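Caldeira pauses Plaveck gripper sessions after finger fault

Stestthorpe, 19th January
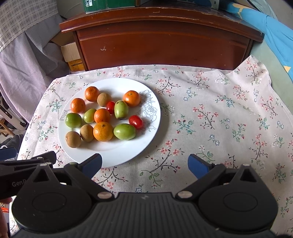 Fruit on the plate and a hand-held gripper at the table.

Shares 95 | Comments 7

I'm Itziar Arrieta, I look after the hand-held grippers at Caldeira, and I'd much sooner you heard this from me than second-hand. We've stopped every fruit-handling session using the Plaveck gripper while we sort out a fault with the way it closes.

It happened at our Murnstead site. One of our team was picking up a mandarin and let go of the trigger, and the fingers carried on closing! The mandarin came off badly, and so did the side of her thumb, which got a nasty pinch when she reached in to free it. She's fine (a bruise, and a fair bit of swearing), but it shouldn't have happened and I've told her so.

We took the gripper apart that same afternoon and found a return spring had slipped off its seat. Then we went through the rest, all 650 of them, and 10 had a spring sitting loose in the same way. Those have gone back to the workshop in Stestthorpe. I'd signed off that batch myself back in July, so I'm not going to point at anybody else.

If you've got a Plaveck gripper at home or at work, please put it down for now and keep your fingers out from between the pads, even if it seems to be behaving perfectly well. We'll post you a new spring and a small retaining clip, and if you don't fancy fitting them yourself then send the whole thing back and we'll pay the postage.

Sessions start again once every gripper has its clip and I've tried each one with my own hands. I don't have a date yet and I'd rather not guess at one.

Press questions to me at the Stestthorpe office, please.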